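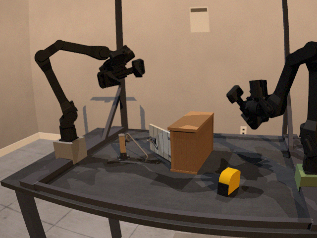 Dark table, beige wall

Skernden: Notes on Looking Too Long
Essays by Ye-rin Won, with photographs by Emiliano Montoya
Narnness Editions, paperback, edition of 742

Won spent a winter with Montoya's pictures of one drainage canal and came out with nine essays, two of which mention the canal. The rest wander off into her aunt's piano, the color gray, and whether a photographer can be said to wait or is just standing there. Montoya has read it and says he was standing there.

Sewn binding, uncoated paper that picks up fingerprints beautifully. Five plates fold out and will never fold back the way they came.

Signed copies ship in March. Please don't ask for a personal dedication, as she writes long ones.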